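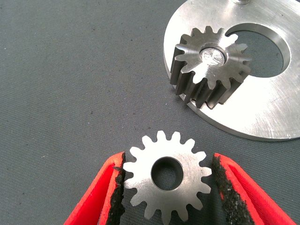 Thin gear, red fingers, gritty pads: gear work on the mat at Wido.

About Wido

We try out robot grippers for people who have to live with them afterward. Fingers and pads mostly, plus the arms they bolt onto, the cameras that look over them and the controllers that tell everything when to close. If you run a small shop and you're stuck between two grippers that look the same on paper, you're the sort of person we love hearing from!

Wido started out as an evening habit. A few of us worked at a packaging plant in Immont and kept arguing about why one pair of fingers could pick up a bearing all day while another pair, with more force behind it, kept letting go. We bought secondhand parts and built a test table, and the arguing got a lot better once we had something to point at. Now there are 15 of us, we have a proper workshop on the edge of town, and the first table is still in use (it wobbles, and we've stopped trying to fix it).

Most of our week goes into small metal parts. Gears are a favorite because they're awkward in such interesting ways — teeth on the outside, a hole in the middle, and a flat face that sits tight against whatever you lay it on. A pad that does fine on a smooth ring may catch on a tooth tip and turn the part a few degrees, and a few degrees matters a great deal when the next job is to mesh it with its neighbor. We log the grip width, the closing speed and where the part ended up, and then we change one thing and go again.

Our longest comparison so far is the one we call Coturier. It covers 4 finger shapes and 189 pad samples, cut from nearly everything we could get hold of, from kitchen rubber to sanding belts. Each pad gets 80 picks before we write anything down about wear. It's slow, and we enjoy it more than we probably should. The notes go to anyone who asks, including the pads that fell apart.

Bermúdez is the newer project and looks at cameras. We want to know how much a close view at the wrist helps when you already have a wide view of the table, and whether it's worth the extra cable. So far our opinions are split right down the middle of the lunch table.

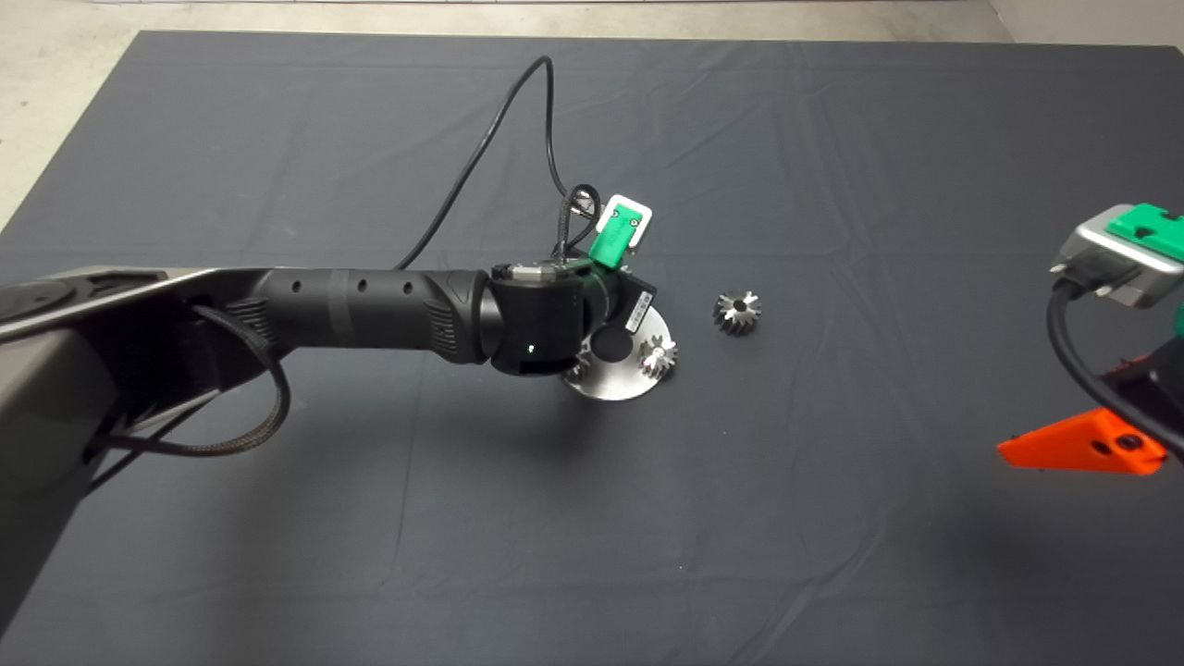 Can I send you my own parts to try?
Please do. Write to us first with the size, the weight and what the part has to do after it's picked up, and we'll tell you whether we have fingers that suit it. Small steel and aluminum parts are easiest for us to fit in. We send everything back with the notes, usually in the same box.

We don't sell grippers and we don't take a cut from people who do. Makers sometimes lend us hardware, and when they do, the notes say so on the first line. The rest of our income comes from paid test days and from the beginner classes we run in the workshop, where you'll spend the morning with a wrench in your hand and the afternoon finding out how many ways a gear can slide.

The next open day is in November. Come by, bring a stubborn part if you have one, and wear shoes you don't mind getting oil on.

This site uses cookies to remember your settings and count visits. Accept all / Only what's needed / Read our cookie notice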